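Workshop safety check, back room and yard side, June round

I've done the walk-round again, so these are my ticks and grumbles in the order I met them. Anything marked "to do" is on me unless I've said otherwise.

Fire exit: OK. Door opens with one push and the path is clear, which makes a change from last time (two bikes and a roll of carpet!).

Extinguishers: one OK, one to do. The Fena by the sink is in date and the pin's in. The Boyer by the roller door has lost its tag, so I can't tell when it was serviced.

First aid box: to do. We're out of eye wash and the blue plasters have gone again. I've put them on the Zullholm order, number 1004.

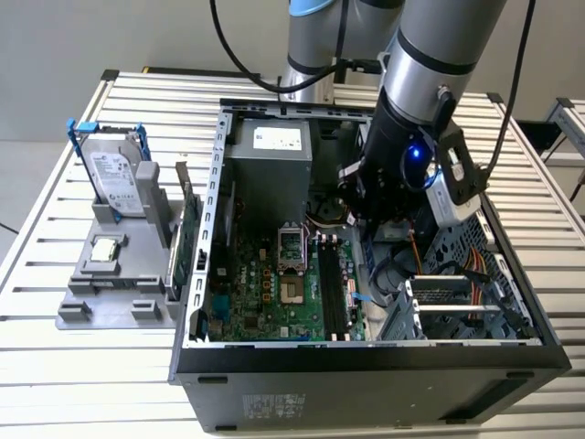
Extension leads get their own line this time, as I found three plugged into each other behind the Zokex heater. I've taken the worst one away and cut its plug off. Anything with its lid or side off, like the black computer tower on the slatted bench, wants its mains lead out of the back before hands go in, and the same goes for the radio and the kettle. Lead number 558 has a nick in the outer cover, so please don't use it until I've had a proper look.

Walkways: mostly OK. The yellow line by the racking has nearly worn off, and I'll repaint it one evening after five so it can dry overnight. I measured the gap by the bins at 45 cm, and that's too tight with a box in your arms.

Lifting: OK. The sack truck has both tyres up and the trolley brake holds. I did have to move a 50 kg drum off the top shelf (with the hoist, before you ask).
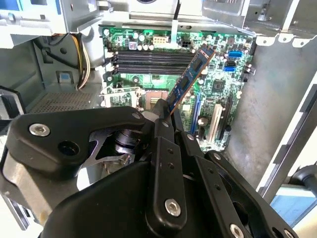
Can I keep using the step stool with the missing rubber foot?
Please leave it alone until the new foot comes; use the tall steps by the sink and put them back folded.

Lighting: one tube flickering over the sink, to do. The outside lamp comes on at dusk as it should.

Bins and rags: OK, lid shut on the oily rag tin, emptied at half past four. Sheet's back on its hook by the door, pen tied on with string.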